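**December 28, 2018 – Snack counter news, and a few other bits before we close up**

Quick one this time, half the office is already gone and I have boxes to move.

So the snack counter. Most of you know the story by now. The vending machine by the Cabello stairs went out in July, the replacement never came, and we've been running off a folding table and a cash tin ever since. It worked OK. Sort of. The tin was short, then it was over, then somebody left a note in it asking for oat milk.

New setup starts when we're back. What's changing:

- **Drinks go on the stepped rack.** Back row up high, front row low, so you can see what's left without lifting everything. Please take from the front. Please.
- **Sandwiches in the basket.** Wedges only, from Surkura, same people who did the summer lunch. Delivered by 11. Gone by 1 if the trial days are anything to go by.
- **Small stuff on the clear tiered stand.** Bars, crackers, whatever we can get. Suggestions in the book by the sink, not on sticky notes, they fall off and end up in the recycling.
- **Trays.** Put your things on a tray, pay, take your things, leave the tray. We started the year with a full stack and we are down to hardly any. Check your desks. Check your cars.

Prices stay the same through the winter. Drinks are going up a little after that, the supplier already warned us, sorry.

Money, for those who ask every time: the folding table took in nearly 2000 dollars from July to now, and 700 of that went straight back into stock. The new racks and stands came to 228, all in, including the tablecloth. The rest is sitting in the kitchen fund and yes, the toaster is first on the list. Two slots or four is still being argued. Write your vote in the book.

A word on the cloth. It is brown on purpose. The white one we had for the summer lunch lasted 2 days. Coffee mostly, and something orange that didn't come out in three washes. If you spill on the new one, blot, dont rub, and tell whoever is on the counter that day.
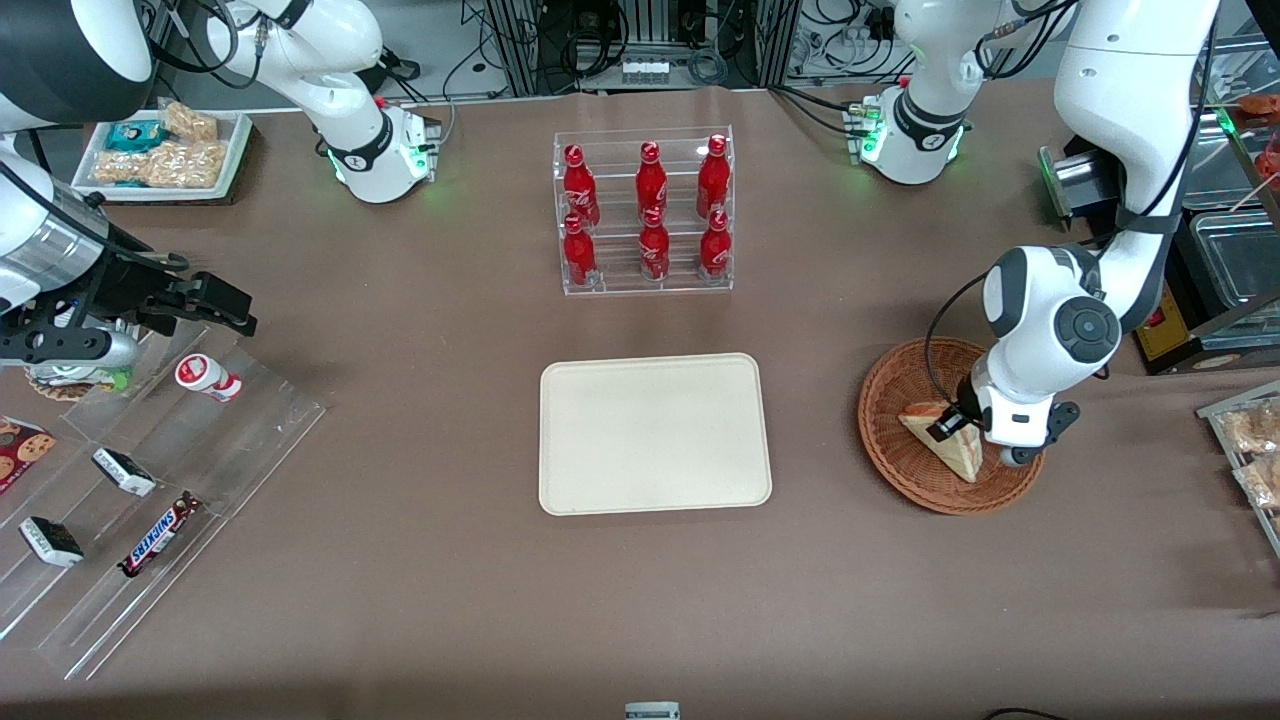
Layout took longer than the shopping did. First try had the sandwiches at the back, behind the drinks, and everyone reached over the bottles to get at them, so the basket has moved out to the right side on its own. Much better. The red Cokes are up on their rack in two rows of three, with the tray right in front where you can set things down while you dig for change. That's the plan we're sticking with, so if you're restocking, put it all back the same way. Extra drinks live in the bottom cupboard, left door. The right door sticks, leave it alone.

Still needed: people for the early slot, 8 to 8:30, mostly unpacking and wiping down. Sign-up is on the back of the kitchen door. Mirar floor has done more than its share so let's see some names from Draltari side please. It's half an hour – you get a free drink out of it.

Also the fridge gets emptied before the break. All of it. Anything without a name goes, anything with a name and fur on it goes to. Containers will be washed and left on the drying rack til we're back, after that they go in the donation box.

Keys to the stock cupboard are back on the hook by the mail slots.

OK, boxes. See you next year.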